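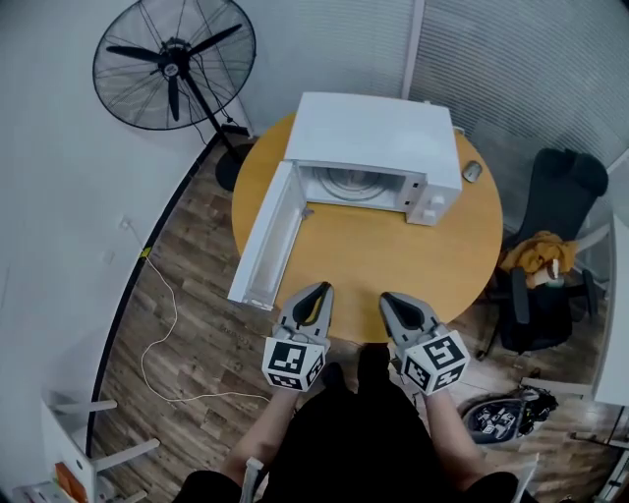

How old is the gravel terrace at Sturnthorpe?

Older than the last ice advance, probably, and past that we don't have a date that I would put my name to.

I say this because a lot of members came away from the October talk with a number in their heads. Gayan Gazi told a full room that the upper terrace was laid down 341 thousand years ago. He had a good slide for it, with a river winding across a wide valley, and people wrote the figure down. I wrote it down too. Then I went home and read the report it came from.

The report rests on nine sand samples, all taken from one face of the old Barua pit. The method is luminescence dating, which measures how long it has been since buried grains last saw daylight. It works well when the grains got a proper dose of sun before they were covered. River sand often doesn't. Grains that traveled in muddy water, or at night, or in the middle of a collapsing bank, can carry an old signal with them and come out looking far too ancient. The report mentions this in one sentence and moves on.

There is also the water problem. Wet sand gets a smaller dose from the ground around it than dry sand does, so you have to guess how wet the bed has been for its whole history. The authors used the moisture of the pit face as it is now. That face has been drained and open to the wind since the pit was worked. Change the guess by a modest amount and the age slides a long way.

Vasanthi Jayasinghe, who has logged more of that pit than anyone, makes a different objection. Two of the samples come from above a thin clay band and the rest from below it. She thinks the band is a break, with the lower gravel belonging to an earlier river altogether. If she's right, the single age is an average of two things that should never have been averaged. I have looked at the band and I can follow it for most of the face. I can't say what it means.

Then there are the flints. Prasanna Sivakumar's catalog lists 2,001 pieces from the pit, and at the talk this was offered as support for the date. I don't see how. Most were picked off the spoil heaps with no record of which bed they came out of. Some 200 are described as worked, but the catalog doesn't say by whom they were judged or on what grounds, and gravel is very good at knocking flakes off flint with no human help. A few do look convincing to me. A few is a different claim.

Gayan has been gracious about all this and has lent me his copy of the lab sheets. He still thinks the date will hold within its error bars. My complaint is that the error bars were not on the slide.

What would help is a second set of samples from somewhere else on the same terrace. Cinzia Testa has found a likely spot in the stream cut at Narnside, where the gravel sits directly on chalk and the sand lenses are thick enough to take a tube. Kavinda Wijesinghe is asking the landowner about access. Until that is done, please don't put the figure on the Sullham display board. "Middle Pleistocene, age uncertain" fits in the same space.

Lab sheets and Vasanthi's section drawings are in the library box for anyone who wants to check my reading of them.

29/10/2025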